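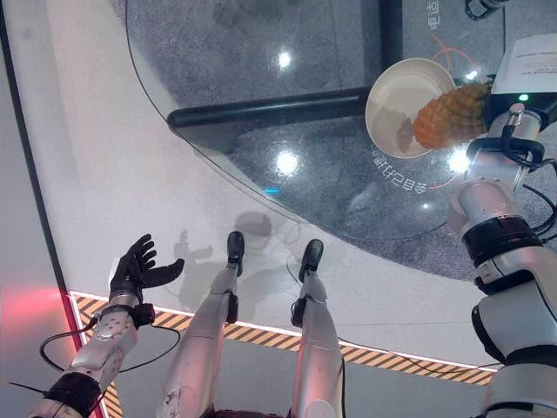 Ticket 202 - Hot water goes lukewarm mid-shower, second floor
Status: open
Product: Worudura wall-hung water heater, installed by Plandismont
Opened by: Yaryna Kuzmenko

Problem as reported: Shower starts hot, then drops to lukewarm after 7 minutes. Kitchen tap on the ground floor stays hot the whole time. No error code on the heater display.

First reply from Plandismont support:
Please descale the unit and restart it. This resolves most temperature complaints.

Yaryna Kuzmenko:
I descaled it in January, using your kit and your instructions, and it made no difference at all. If scale were the cause I would expect the kitchen to suffer too, and it doesn't. I'd like to know what this advice is based on before I spend another afternoon on it.

Plandismont support:
Understood. Please check the set temperature and confirm that eco mode is off. Could you also let us know which shower valve is fitted?

Yaryna Kuzmenko:
Eco mode is off. It was off the last time I was asked, over the phone. The set temperature reads the same before and after the water cools, for whatever the display is worth. I have no reason to trust it and no second reading to compare it with.

The shower valve is a Zetex thermostatic one. It was already here when the heater went in.

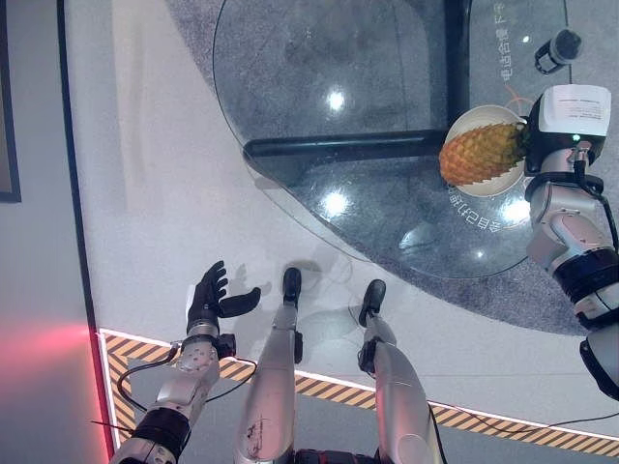 Plandismont support:
The Zetex valve may be mixing in too much cold. Thermostatic cartridges wear out. We can supply a Miettinen replacement and send an installer to fit it.

Yaryna Kuzmenko:
It may be. It may also be that a new cartridge is something you can bill me for and a faulty heater is something you would have to fix under warranty. I would like to see a test before a part.

I did one myself this morning. Shower off, bathroom basin tap fully open on hot, thermometer in the stream. Steady for the first 7 minutes, then it fell 14 degrees F and stayed there. The basin tap does not go through the Zetex valve. So unless the valve is letting cold across into the hot line while it is shut, I don't see how it gets the blame.

Plandismont support:
Cold crossover through a shut valve is possible. Please close both isolation stops behind the shower trim and repeat the basin test.

Yaryna Kuzmenko:
That is the first suggestion on this ticket that could prove something, so I did it. Both stops closed, same tap, same thermometer. It fell 14 degrees again, at the same point. That rules out crossover in the shower as far as I'm concerned. 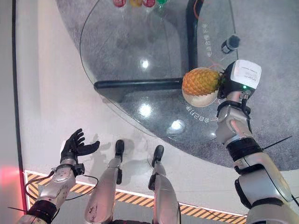
What I have not been able to test is the flow sensor inside the heater. The upstairs taps run slower than the kitchen - they always have - and I wonder if the burner is cutting back once the flow gets near its lower limit. I'm not claiming that is the answer. I would just like someone to open the cover and measure it.

Plandismont support:
We have passed your notes to the technical desk and asked for a visit under warranty. The cartridge order has been canceled.

Yaryna Kuzmenko:
I never placed a cartridge order. Please confirm in writing that there is no charge for it, and leave this ticket open until the heater has been looked at.

Related tickets
Worudura: display reads hot, water is not
Zetex thermostatic valve stiff after long absence
Kitchen tap hot, upstairs basin slow to warm
Miettinen cartridge: which way round does it go?

Contact Plandismont support | © Plandismont | Back to top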